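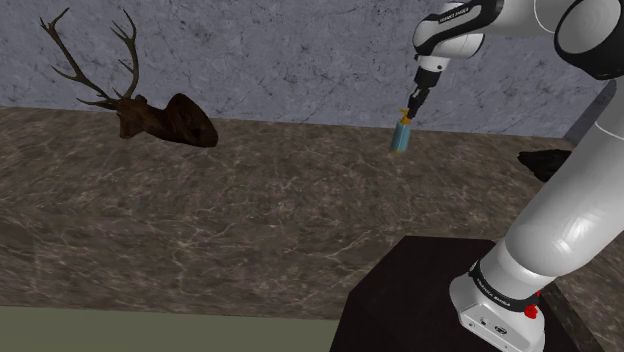
3. The Course Project

3.1 Setting and aims

The project reported in this section was carried out by students in the second-year robotics course at Tesgate. The course has used simulation for its practical work from the beginning, and the version described here was the first in which each team was asked to build a grasping routine and to defend it in writing. The task was kept small on purpose. A single arm stands on a pedestal next to a marble-patterned counter, and the team must have it take hold of a bottle by its yellow upper part, lift it clear of the counter, and keep hold of it while the arm moves. The teaching staff chose a bottle over the plain blocks used in earlier years, as the narrow part and the wider body call for different decisions about where the fingers should close.

Teams were formed by the instructors and were not changed during the term. Work began in May. The final written reports were accepted until 7/17/19, and no extensions were requested.

3.2 Software and materials

Students worked in Faltiven, the department's teaching simulator, which was installed on the laboratory computers and could also be run from home. Scene files were prepared in advance by Aníbal Bedoya and were the same for every team. Surface textures, wall material and background objects were fixed, and teams were not permitted to edit them. The background objects have no part in the task. They were included so that any routine relying on camera images would have to separate the bottle from other shapes in view.

Each team received a short starter program that could open and close the gripper and move the arm to a stated position. All further code was the work of the students. A shared log format, called Pumex in the course handbook, recorded joint positions, finger opening and the position of the bottle at every step of an attempt.

3.3 Camera views

The scene files provide more than one camera. The first gives a general view of the arm and its surroundings. Another looks across the counter from a raised position, and a third moves with the gripper. Teams were free to use any of these in their routines, but they were required to state which ones they had used and to submit images from them with the report.

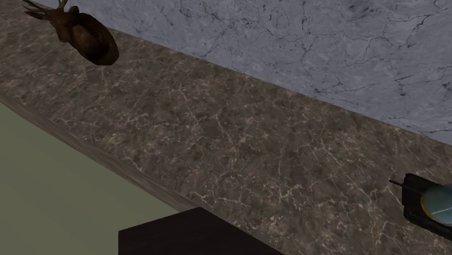 The choice of view had a clear effect on the way teams planned their work. Those who began with the general view tended to write the whole motion first and to adjust the grasp afterward. Those who began with the gripper view spent the opening weeks on the last short movement before contact and left the rest of the motion for later. Gwendolyn Rosenthal, who supervised the laboratory hours, noted in her records that the second group asked more questions about coordinate frames and fewer about speed limits. The veined pattern of the counter also caused difficulty for teams that tried to find the bottle by its edges alone. Several of them changed to a method based on color, which was allowed under the project rules.

3.4 Procedure for recorded attempts

Each attempt was started from a scene file chosen by the grading program. A limit of 4,000 simulation steps was placed on every attempt, and an attempt that reached the limit was closed and marked as unfinished. Teams could run as many practice attempts as they wished, but only those submitted through the course page were entered in the Pumex log. The log held 3,000 attempts at the close of the project. Of these, 1,757 met the standard for a completed lift, which required the bottle to stay between the fingers until the arm came to rest.

Two members of the teaching staff, Fidelina Pacheco and Duván Mosquera, read the logs independently and assigned each unfinished attempt to a category. Where they disagreed, the attempt was replayed and discussed. Images from the gripper camera were used in these discussions whenever the position of the fingers on the yellow part was in question. The general view was of little help for this purpose, as the links of the arm often covered the point of contact.

Figure 2. Gripper camera view: the fingers closed on the yellow part of the object, with the light blue body beyond them. 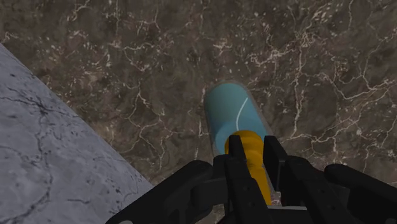

3.5 Written reports and assessment

Every team submitted one report, graded on the clarity of its reasoning and on the agreement between its claims and its own log entries. The number of completed lifts did not enter into the grade. Eusebio Restrepo prepared the grading guide, which was given to students at the start of the project and is available from the authors on request.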